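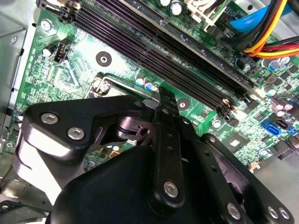 Figure 3. Wrist camera view over the motherboard, with the four empty memory slots beyond the gripper and loose power and SATA cables at the upper right.

4.2 The memory slot task

Of the jobs we set for the Brivcombe arm, placing a memory module is the one most often shown in videos of home-built robots, and it is the one we trusted least going in. A module dropped into a slot from a good starting pose, with a fixed board and an operator just out of view, proves very little about whether the same arm could help on an ordinary bench. We therefore left the board in its case. The sheet-metal wall stays where the maker of the case put it, the cables are allowed to lie where they fall, and the arm gets no jig.

The arm was put together in a shared workshop from the published Allarer plans, with a purchased gripper and a wrist camera on a printed bracket. Control runs on a desktop computer under the bench. The learned policy is Wilent, used as its authors released it and then tuned on 300 demonstrations recorded by two members of the workshop. We did not change the network. Readers who hope that a better network would remove the trouble described in this section may be right, but the claim should be tested before it is repeated.

The first trouble is plain in Figure 3. The camera sits behind the fingers, so the gripper hides a large share of the board during the part of the approach when sight matters most. The left link covers the lower left of the board, and the CPU socket bracket is partly hidden behind the gripper's top edge. The slots themselves remain in view, and this is the usual defense of wrist cameras. We find it weak. The policy has to keep clear of whatever lies under the links as well, and at this pose it has no current view of it. An overhead camera would help, although the case wall and the arm would then block that one at other moments.

The second trouble is that the slots look alike. They are long, dark, and parallel, and a shift of one slot changes the picture very little. During tuning we saw the arm settle over the neighbor of the requested slot and lower the module with what a visitor called confidence. We would avoid the word. The policy reports no measure of certainty, and smooth motion should not be read as one. Adding a text instruction with the slot number had no effect we could separate from chance.

We scored a trial as a success only if both latches closed and the board then passed a memory check with the power on. This is stricter than the rule used in the Allarer notes, where a module standing upright in the slot is enough. Under the looser rule our own results look a good deal better, and we think that says more about the rule than about the arm. Roxana Barbu scored all trials from the recordings without being told which version of the policy was running. Disputed trials were counted as failures.

Pressing force is where the workshop build shows its limits. The joints have some play, and the wrist gives slightly when the module meets the latches. People solve this by pushing one end down, listening for the click, and moving to the other end. The arm pushes at the middle with one grip and cannot hear anything. We tried a two-step push written by hand, which took over once the module was lined up. It did better than the learned motion at closing the far latch. It also makes it hard to say what the learned part is for, beyond bringing the module to the right place, a job that older vision methods already handle when the board is fixed.

Cables were a lesser problem than we expected, with one exception. When the SATA cable crossed the approach path, the policy sometimes stopped short and hovered until the time limit ran out. None of the demonstrations included a cable in that position. We recorded 6 more that did, and the hovering became less frequent, but we did not run enough trials afterward to call this a fix.

The Âu group has suggested that builds of this kind are close to being useful for repair work at home. Our results do not support that reading for this task. Setting up the arm took longer than fitting the memory by hand, and a person still had to check both latches at the end.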